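Planning a budget for a robot that handles molded covers – what am I leaving out?

Posted 10 October 2019 in Shop Equipment and Automation

benchside_ikden

Hi all, long-time reader, first time I've had to put numbers together for something this big, so go easy on me.

I run a small sub-assembly room in Ikden. We get black molded covers in, sort them, fit small parts to them and send them on. Volume is 300 covers on a normal day, and most of that is handling. Pick it up, turn it over, put it down the right way round, find the next one. My people are good and they are bored silly, and I'd like to move them onto the fitting, where I'm always behind.

So we're looking at a robot with two arms and proper fingered hands. I have a quote from Jesasen for the robot itself, and the owner wants a full budget from me before she'll even talk about it. The quote is one page. One page! It lists the robot, a charger, delivery and "basic training," and I don't believe for a second that's the whole bill.

What I've got on my sheet so far:

Robot, per the quote
Charger and delivery, per the quote
Electrician
A table (we have a two-tier one already and I was going to keep using it)
Spare gripper, maybe
My own time, which the owner counts as free

Lead time is 7 weeks if we order this month, and I'd like to have everything else in place when it shows up. I've also been told by a guy at the Otton distributor that a plain fixed arm with suction would be way cheaper, and I don't know how to argue with that, or if I should.

The job looks like this at my end:

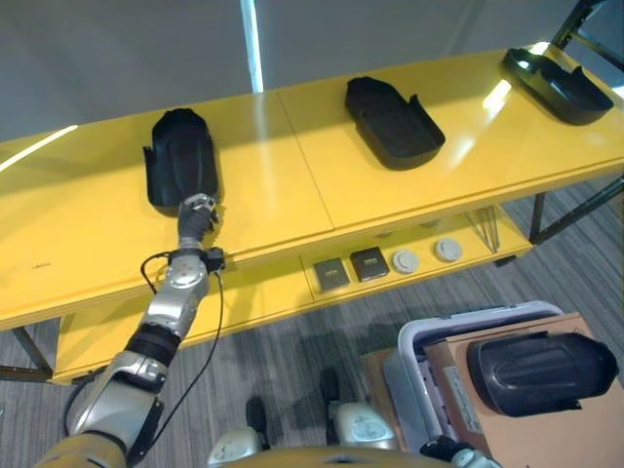
marlow_fixtures

Your list is missing the thing that ate our budget, and it's the stuff between the robot and the part. Trays, nests, locating pins, whatever you want to call them. We bought our first arm thinking the parts could just lie on a table any old way, the way they did for people, and then spent the whole winter cutting foam and making little stands.

A shell-shaped cover is a pain because it can lie so many ways. Rim up, rim down, tipped on its side, skewed. A person doesn't even think about it. If you want the robot to deal with that, you pay for it in software and setup time, and if you don't, you pay for it in nests. Either way put a line on the sheet. Ours came to more than the electrician and the charger together, and we did most of the work in-house.

Other things I'd add:

Lighting. If your table is shiny, price a matte mat or a dull coating for it before you price anything fancier. Glare gave our cameras fits and we fixed it with a roll of dull gray matting from the flooring place. Cheapest thing we bought.

Floor. Ask Jesasen in writing what floor they're happy with. If it walks or rolls, carpet is a different conversation from concrete. Don't take "should be fine" from a sales guy.

Training for a second person. The "basic training" on your quote is probably for one. That person will take vacation. Ask me how I know.

Scrap. Expect to crack or scuff some covers early on. Put aside a box of rejects for the first weeks and practice on those.

On your own time being free – write the hours down anyway, even if she crosses them out. When the thing isn't running on day one (it won't be) you'll be glad it's on paper that somebody was supposed to be working on it.

benchside_ikden

Thank you, this is exactly the kind of thing I was after! The mat had not crossed my mind and our table really is shiny. I've written "nests" on the sheet in big letters and I'm going to go and look at foam prices tonight.

I should've said more about the small stuff. Covers are only half of it. There are flat round pieces, square ones and some thin rods as well, and they live on the lower shelf so that the top stays clear for the covers. It works great for people because you just reach under. I'm starting to wonder if it's a terrible layout for anything with an arm, and whether I need to budget for a new table after all.
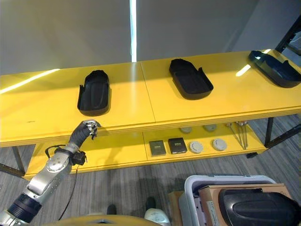
Covers up top, small parts on the lower shelf.

I could swap the two levels, or get rid of the lower shelf for this and put the small parts on a side cart. A cart is cheap. Floor space is what I don't have. My room is long and skinny and there's already a bin and boxes parked where a cart would go, so somebody would be moving boxes all day just to get past, and I know who that somebody would be.

marlow_fixtures

I'd leave the small parts for people the first year. Seriously. Get the covers going and prove that. Thin rods are miserable for a hand and you'll burn your whole setup budget on them while the covers sit there waiting.

And don't buy a new table until the robot is in the room. Heights look fine on a drawing.

grayhandle

I'll give you the grumpy answer. Get the fixed arm. Suction cups, done. Hands are for trade shows. You have one family of parts and a table.

benchside_ikden

I did ask about that! The trouble is the covers are curved and we don't get the same one all the time. The distributor said he'd need a different cup setup for each shape, and when I asked what that came to he got a bit vague. But I'll get it priced properly so I've got both columns side by side. I think the owner will want to see it anyway.

ayele_road_robotics

I've helped plan a few of these, all for shops your size, so here's my longer take. (Name's from the street, I don't sell anything.)

First, I don't think grayhandle is wrong, just quick. Work out how many cover shapes you really run in a month. If the answer is 2 and it's staying that way, suction on a fixed arm is hard to beat and you should be able to tell your owner that with a straight face. If you're adding shapes all the time, every new one costs you a changeover with suction and costs you some teaching time with a hand. Put your own hourly rate against each of those and the decision usually makes itself.

Second, hands wear. People budget for a spare gripper and forget about everything that goes on it. Fingertips, gloves or sleeves if you use them, little cables that get tugged. I'd plan on a consumables line from the first month and I'd have the parts on your shelf before the robot arrives. You don't want to be down a week over a fingertip. Ask Jesasen for the consumables price list now, while they still want your signature, and ask how long each thing takes to ship.

Third, think about what comes in before the table and what leaves after it. In most shops the robot is fine and the boxes are the mess. Somebody has to open the carton, get the covers out, get rid of the cardboard. If you want the robot near the boxes as well, then test it with your boxes, full and empty, because they're all a bit different and the flaps go everywhere.

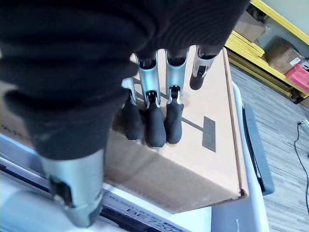 I'd also ask for a paid trial before you order. Most sellers will do it and take the fee off the price if you go ahead, but you have to ask, it's never on the quote. Use your own covers and your own table. Write down before it starts what you'd call good enough, and keep it boring: how many covers an hour with nobody touching anything, how many drops, how long to get going again after a drop. That last one is the number I'd watch. A robot that drops one now and then and picks itself up is fine. A robot that drops one and then needs a grown-up with a laptop is a second salary.

Fourth, safety. You'll need a risk assessment and possibly some kind of barrier or floor marking, depending on what the robot is rated for and what your insurer thinks. Call the insurer early. Ours took longer to answer than the robot took to ship. A skinny room makes this harder, so draw the walkway on the plan before you draw anything else.

Then there's support after the first year. Get the renewal price in the quote. I've seen it come in a lot higher than people guessed, and by then you're stuck with it.

If it were my sheet, I'd split it into 4 groups so the owner can see what's a one-time hit and what keeps coming back:

Buying it: robot, charger, delivery, electrician, insurance paperwork
Getting it going: nests, mat, lighting, setup hours, practice scrap, training for two people
Keeping it going: support, fingertips and gloves, cables, spare gripper
Room: floor marking, moving the boxes, a table later on if you need one

My first plan had no third group at all and I got asked about it in front of everybody, so learn from me there.

One more thing on the hand itself. Big covers hide a lot when they're picked up. Whatever is holding the cover up may be hiding the table from its own cameras, so ask whether the price includes any extra camera off to the side, or if that's an add-on. It was an add-on for us.
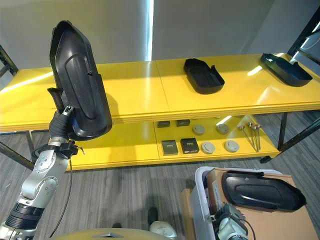 Should a spare gripper be in the first order or can it wait?

Put it in the first order if the seller's repair time is longer than you can stand to be down. With 300 covers a day I'd say that's a couple of days at the most. If they'll promise a loaner in writing, leave it off and spend the money on nests.

benchside_ikden

This is gold, thank you. I've redone the whole sheet in your four groups and it already looks like something a grown-up made – the "keeping it going" part is scarier than I expected, but I'd sooner have it scare the owner now than in spring.

I've written to Jesasen about the trial, the renewal price and the consumables list, all in one email, and asked them about our carpet while I was at it. I'm leaving the small parts out for now like marlow said. Still waiting on the suction price from the Otton guy. I'll come back and post both totals when I have them.

grayhandle

Bet the suction one is cheaper.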